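Fri 7 February

**Cistdale hospital group to move theatre linen and drapes to reusable supply**

Cloltel, the textile services company, has signed a supply agreement with Cistdale Hospitals covering reusable surgical gowns, drapes and table covers for 19 operating theatres on two sites. Deliveries start in May and the contract runs for six years.

The agreement replaces a mixed arrangement in which single-use drapes were bought in boxes and reusable gowns were laundered under a separate contract. Both are now brought under one specification, with one collection and one delivery per site per day.

Gowns and drapes will be processed at the Hollis plant, where a second clean-side packing line has been fitted. Each item carries a sewn-in tag that is read on arrival, after washing, after inspection and again at dispatch. Items that fail the light-table check are repaired with a heat-sealed patch or withdrawn. The number of patches allowed on any one drape is set in the specification and recorded against the tag.

Cistdale ran a trial of the system in nine theatres before the contract was let. Over the trial period 1,021 packs were issued. Theatre staff asked for two changes, both now adopted: a longer cuff on the large gown, and a fold that allows the drape to be opened from either side of the table.

"The fold was the main point raised by the scrub teams," said Paora Pomare, theatre supplies manager at Cistdale. "The first version assumed everybody stands on the same side. They do not, and the pack has been changed to suit."

Packs will be made up in six standard sets, with labels colour-coded by specialty. A small reserve of single-use packs will stay on each site for use if a delivery is missed.

Stock records will be kept in Jukach, the inventory system already used by Cistdale's central stores, so that theatres can order without a second login.

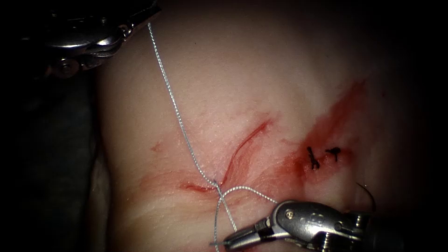
**Theatre Supplies and Linen Department, Cistdale Hospitals**

Hamish Gilchrist, contracts director at Cloltel, said the Hollis line would be run at part load until May. "We have allowed time for the wash programmes to be checked on full batches – the drape fabric is heavier than the one used in the trial and takes longer to dry," he said.

Used items will be returned in sealed bags on the same vehicles, which have separate clean and soiled compartments. Wards and outpatient clinics are outside the agreement, and their linen arrangements stay as they are.

Requests for the pack list and the fabric specification should be sent to the department in writing.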